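I've read a lot of advice on keeping a bath mat clean, and a good half of it seems to be written by people who've never peeled one off the floor of a tub in September after a sticky summer. So I tried most of it. I live in an old house in Lockyer with one bathroom, a window that opens when it feels like it, and water hard enough to leave a crust on the kettle. Your results may differ. Mine are below, including the ones that went nowhere.

I'm talking mostly about the soft plastic or rubbery kind with holes or bumps. Cloth mats get a short section near the end and I don't have much to say about them.

# Bath mats: what I still do and what I quit

## "Mildew-proof" on the label

I don't believe it. I've owned two mats that made the claim. The Fernholm one held out longer than the cheap one, but I'd also started hanging it up by then, so I can't give the mat the credit. Soap scum will sit on any surface you let it sit on, and the mildew comes along for the soap scum. Whatever they put in the plastic, it doesn't reach the layer of old shampoo on top of it.

Buy on thickness, and on whether the thing lies flat once you've unrolled it. If it still curls at the corners after a night spread out on the floor, take it back. A corner that lifts is a corner you'll catch with a toe.

## Vinegar

Fine on lime. I use it, I buy it by the jug. What it doesn't do much for is the pink film, which is what most people are complaining about when they say their mat is dirty. For that I had better luck with plain dish soap, warm water and a brush with short stiff bristles. Brush in small circles, then again straight across, because the circles skip the spots between the dots.

Please don't pour vinegar and bleach into the same tub. I've seen a tip sheet where one was step 3 and the other step 4, with no rinse mentioned anywhere. Pick one, and open the window.

And the baking soda volcano, where you sprinkle the powder and splash vinegar on it? It fizzes. You end up with slightly salty water and then you scrub anyway. Baking soda by itself, as a paste, has a bit of grit to it and I'll use that on a stain.

## The washing machine

Half the internet says throw it in with two towels, cold, gentle. I did this with an Itach mat and it came out fine. I did it with the next one and the spin cycle tore a line through the holes down the middle. Same machine and the same two towels. So my advice is to read the tag, and if there's no tag, wash it by hand in the tub. It goes quickly and you can see what you're doing.

Never the dryer. I know somebody on a forum swears by low heat. They can mail me a picture of their mat in a year.

## Pick it up. All of it.

If you only take one thing off this page, make it this. The underside is where the trouble is, and the underside can't dry while it's pressed against something. Every fancy spray I've tried did less than just getting the mat off the floor after the last shower of the day.

How I do it:

1. Rinse the top while it's still lying down.
2. Peel up from one short side. If yours has suction cups, go slowly, a couple of cups at a time. Yanking from the middle is how the cups come off.
3. Flip it and rinse the back.
4. Take it with two hands, well apart, and let it hang a minute so the water runs down. A perforated mat held by one corner folds over on itself and the fold stays full of water.
5. Drape it where both faces get air.

While it's hanging, look through the dots toward a light. Gunk shows up that way long before you'd notice it lying on a white tub, and a pale mat shows it best. People tell me they buy dark mats "because they hide the dirt," and I can't think of a worse reason to buy something you stand on barefoot.

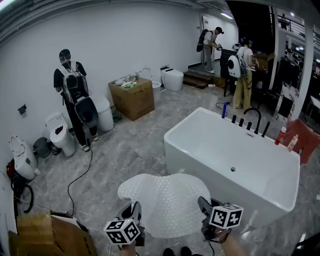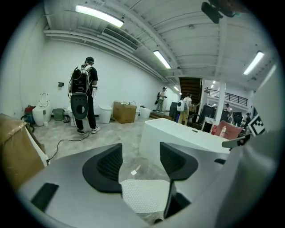

## Where to hang it

The over-the-door hook is the usual suggestion. It works for a towel. A wet mat is heavier than a towel, and it drips down the door, and then you've got swollen paint at the bottom edge. I had that. I sanded it and repainted it and took the hook off.

The rim of the tub is good enough if the tub is a freestanding one with some air around it, less so if one side is jammed against the wall. Mind the faucet. I've knocked a shower wand off its holder with a mat more than once, and the bottles that live on the rim go down like bowling pins.

I looked at a Fidiron drying rack, which is a nice rack, and it cost 29 dollars. I use two big clips on the shower rod. Put them near the outer corners. If the clips leave dents, move them over a bit each time.

## Suction cups

Wetting the floor of the tub first: yes, that helps. Petroleum jelly on the cups: no, and I'm surprised anyone suggests putting grease under a mat whose whole job is to stay put.

If the cups have gone flat, try soaking the mat in hot tap water for 12 minutes, then press each cup back into shape with your thumb. I got another few months out of an old one that way. The second time I tried it on the same mat it did nothing.

Cups don't hold on textured tubs or on a tile floor with wide grout lines. No trick fixes that. Get a mat with a rubber back made for the floor you have, and don't leave a tub mat on the tile outside and call it good. Smooth stone-look floors are the worst for it. I tested mine by pushing the edge with my foot while holding the sink, and it slid right out.

## Cloth mats, briefly

Wash them hot if the tag lets you, and skip the fabric softener. Hang them over the tub between uses. The rubber backing will start to flake at some point and you'll find little white crumbs in the washer. People online have ways to re-coat it with spray or with dots of caulk. I tried the caulk dots. They held for a while, then one came off and stuck to the floor so well I had to scrape it with a plastic putty knife.

The stone mats that are supposed to dry in seconds, I've only used at someone else's place. It was cold to stand on. I'd want to see one after a year of hard water before saying more.

## When to give up

I toss a plastic mat when any of these shows up:

- 4 or more cups missing along one side
- black specks inside the plastic that a brush can't touch
- it has gone stiff, or feels tacky when it's clean and dry
- a tear that runs from one hole to the next, even a short one

Don't try to glue a tear. I used a vinyl patch kit once and the patch made a hard ridge right where my heel goes. Cut the good half into pieces if you hate throwing things out. A square of it keeps a bucket from skating around under the sink, and another one sits under the dish rack at my house, holes and all.

Bleach soaks I've left off because I only did one, on a mat that was headed for the trash anyway. The specks got lighter and the plastic turned yellow. If you've had better luck, write down how much you used and how long you left it, and check the mat again a month later before you tell people it works.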